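How to Get the Musty Smell Out of Clothes That Have Been Packed Away

Every October I pull the sweaters and long-sleeved shirts down from the top of the closet, and every October they smell like the inside of an old suitcase. If yours do too, don't worry (and please don't reach for the perfume, which only gives you musty roses!). All it takes is a little patience and a couple of things you probably have in the kitchen already.

What you'll need
White vinegar
Baking soda
Your regular detergent, unscented if you have it
A clothesline or drying rack

Step 1. Shake everything out
Take it outside if you can, and give each piece a good hard snap. Then hang it in the shade for an afternoon. My sister-in-law Tomomi Nagano stops right there with her wool things, and I have to admit they come out lovely.

Step 2. Soak
Fill a tub or a clean sink with cool water and stir in a cup of white vinegar. Let the clothes sit for an hour, pushing them under now and then. Keep darks and lights in separate batches, and check the care label before you soak silk or anything with beading on it.

Step 3. Wash
Squeeze out the water and run a normal cycle with half a cup of baking soda added to the drum. Skip the fabric softener this time, as it can leave a coating that holds on to smells.

Step 4. Dry all the way
I mean all the way, seams and cuffs and waistbands included. I once put away a sweatshirt that felt fine on the outside and had to start over the following Monday, grumbling the whole time.

If a piece still smells after all that, go back to the soak and leave it in for 4 hours. Wipe down the closet shelves while you wait, and let them air with the door open before anything goes back up.

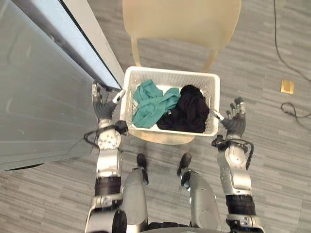
Teal and black in the laundry basket.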